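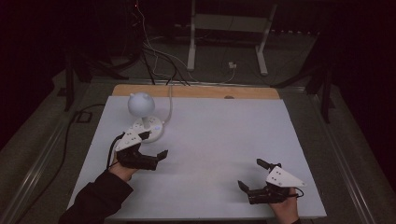
What is a ball-top joystick used for at a desk? It gives a person who has trouble with a mouse or a keyboard a single control that can be pushed with the palm, the side of the hand or the forearm.

NUNEVTHORPE – Liltar, a maker of input devices for home and office computers, will start shipping its Amis desktop joystick in October. The Amis is a wired, single-stick control for people who need a large, low-force grip in place of a mouse. It was developed at the company's workshop in Nunevthorpe with the design office Ait Ali, which drew the knob and the base.

The knob is a pale gray-white sphere with a small bump on top. The bump serves as a touch reference: a user can find the top of the stick by feel and tell whether the hand is centered before moving. The stick itself is short. Ait Ali tested longer versions during development and dropped them, as the added length increased hand travel and made small corrections on the screen harder to hold.

The base is round and white, with small circular markings on its top surface. A tiny blue indicator light sits on the side of the base, where the hand does not cover it in normal use. The light stays on when the unit has power and blinks while settings are being saved. The cable is thin and white and leaves the base at the back, so that it can be run over the rear of the work surface and kept clear of the forearms.

Liltar chose a wired connection for the first version. The unit draws its power from the computer, has no battery to charge and needs no pairing. A wireless version is under study, and no date has been set.

Full deflection of the stick takes 540 millinewtons at the knob in the standard setting. A lighter setting lowers this to 400 millinewtons and a firmer one raises it to 800. The setting is changed by turning a collar on the underside of the base, and no tools are needed. The collar has a stop at each setting and can be turned by a helper while the unit is plugged in. Cursor speed, dead zone and dwell time are set in software and stored in the unit, so they carry over when the joystick is moved to another computer.

The base has 4 rubber feet. On a smooth board or a finished tabletop the feet are enough for most users. For users who rest the full weight of an arm on the knob, Liltar supplies an adhesive pad that fixes the base in place and can be peeled off later. The company recommends a flat, light-colored surface with open space on both sides of the unit. A board laid over a table works well, provided it does not rock.

Placement has more effect on comfort than the force setting, according to Liltar's setup guide. The guide suggests starting with the joystick slightly to one side of the body's midline, on the side of the stronger arm, and far enough forward for the wrist to stay straight. The cable should run directly away from the user. If the elbow lifts off the surface when the stick is pushed forward, the unit is too far away and should be moved closer before any software setting is changed.

The Amis works with the standard pointer functions of common desktop systems and does not require a driver. Clicking is done by dwell, or with a separate switch connected through the computer. The knob unscrews for cleaning and can be wiped with a damp cloth and mild soap. It should not be soaked. A flat knob and a T-shaped knob, both using the same thread, will be sold separately from the release date.

Trial units will be available to therapy practices, schools and public libraries before the October release. Each trial unit comes with the setup guide, the adhesive pad and a printed record sheet for noting force setting, position and session length. Requests should state the intended work surface and whether the unit will be shared between users. Shared units are shipped with a second knob.

About Liltar
Liltar designs and assembles joysticks, switches and key guards in Nunevthorpe. The company sells through equipment dealers and directly to schools and care providers, and repairs its own products.

Press contact
Liltar press office, Nunevthorpe
Product data sheets and the Amis setup guide are available on request.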